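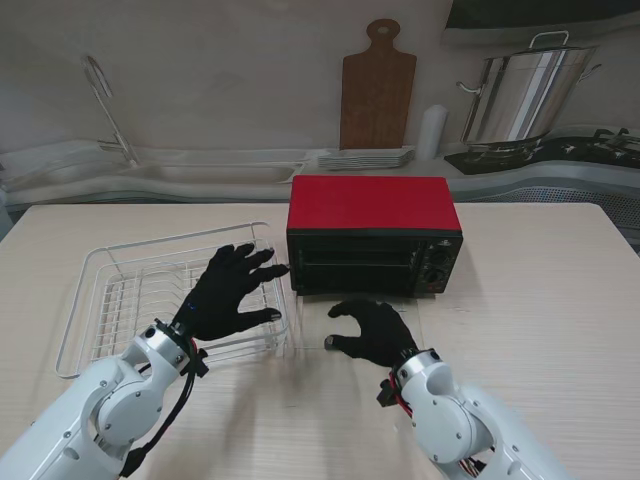
Aug 27, 2021. Spent most of the morning on the volunteer matching sheet for the Orkovex partnership, and it is finally in a state I'd let other people see. Sutter sent over 610 sign-ups from their staff, and I'd guess a good half ticked every single box on the interests list, so the matching script happily offered the same people to everyone. I've started ranking by the first box ticked, plus distance. Crude, but the results look much saner! While it ran I went through the household goods list for the Fleseck starter kits and fixed the kitchen section: the line that just said "oven" now says compact toaster oven, two knobs, glass door, like the red and black one, and the dish rack is white wire. The old wording had one donor company asking if we wanted full-size ranges. (We do not. Where would they go?)

Call with Edeltraud Fuchs after lunch. She's fine with the agreement in general but wants the paid volunteer hours written per person and not per company, and I think she's right. Under the old wording four keen people could burn through the whole allowance by spring and the rest of Sutter would get nothing. I changed clause 4 in the draft and left her comment in the margin so the lawyers can see where it came from.

Money: the Lullier grant covers up to 1,999 for travel, and I have no idea who picked that number. Bus passes for the first group of 50 should fit if we buy the monthly ones. Need to check whether the passes can be handed on when somebody drops out, I forgot to ask.

Script note for whoever opens it next: postcodes with a leading zero still lose the zero on import. Set that column to text BEFORE pasting. I lost an hour to this and ended up with a bunch of people apparently living in the sea.

Still open: the Orkovex logo in a size that prints, a yes or no on Saturday shifts, and the safety briefing, which is two pages too long and says "synergy" in it. I'll cut it down tomorrow with a fresh coffee.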